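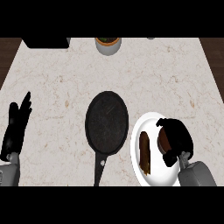

Light stone-pattern top with rust-brown veining, dark wood floor behind

Repeating pattern on a stone-look tabletop: how to find the repeat before ordering a second piece

Posted by pendia_hill, June 9, 2026

I am pricing a tabletop in a printed stone pattern, greyish white with thin brown veins. The shop in Elimville sells it in panels 132 inches long. My layout needs two panels meeting at a butt joint. On the sample I have, a tan blotch seems to come back at the same height further across. Is there a standard repeat length for these prints, and can I line up the joint so the veins carry through? The spec sheet gives thickness and edge profile and says nothing on pattern.

Lena Zawadzka
There is no standard. The repeat depends on the circumference of the print cylinder, and digital prints can be set to any length the maker wants. Ask for the repeat in both directions, in writing.

If they can't supply it, measure on a full panel. Pick a mark with a distinct outline, put tape on it, and find the next one with the same outline. Measure left edge to left edge. Check with a second mark, as two blotches of similar color are not always the same blotch. Many patterns are also offset from row to row.

To match at the joint, cut both panels at the same point in the repeat. The waste can be up to one full repeat per panel. Order both from one batch. Color shift between batches is more noticeable than a broken vein.

rarari_shop
Just turn the second panel 180 degrees. Nobody looks at the seam.

gravelpit6
Turning it works on a speckle. On a veined print the veins change direction at the joint, and if the front edge is factory finished you can't turn it anyway. I used a filler matched to the background color and left the veins unmatched. Dry fit first. Sand the cut edge with 400 grit, face side down to the core, or the print layer chips.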